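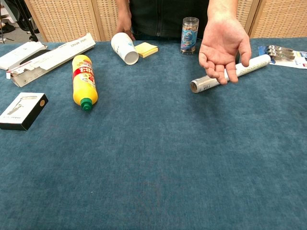 The first thing I learned at Tramthorpe is that you don't call it the robot. You call it Floto, like a dog, and everybody does, including the people who wanted it gone last November.

I spent two days on the returns floor, where stuff that shoppers send back gets sorted and put on shelves again. It's a funny mix. A roll of foil, a paper cup, sticky notes, a plastic bottle, a jar of something snacky, all landing on the same table. Floto, an arm built by a small outfit named Cladard, handles the easy items now, 849 of them on my first morning. People get the rest.

Oanh Lã has been there 19 years and used to do every piece by hand. Her shoulders hurt less, she told me, and then she rolled one to show me (it still clicked). What she misses is the talking. There were six to a table before and now there are two, and her table mate, Siebe Nijs, wears headphones.

Siebe likes it fine! He shows Floto new items – picks them up, turns them, puts them down – and he got a raise of 50 cents an hour for it, which he thinks is a joke. "I'm teaching it my job for the price of gum," he said. He was grinning, but he'd clearly said it before, and to his boss.

The boss is Trinh Tôn, and she didn't argue. No one was laid off, she says, but four people left and she hasn't filled those spots. She'd like the sorters to get a real job title, with real pay, and she's asked for it twice.

I tried the table myself for an hour. I was slow, I put a box in the wrong bin, and Oanh fixed it without looking up. Then she asked if I had kids, and we talked until the break bell.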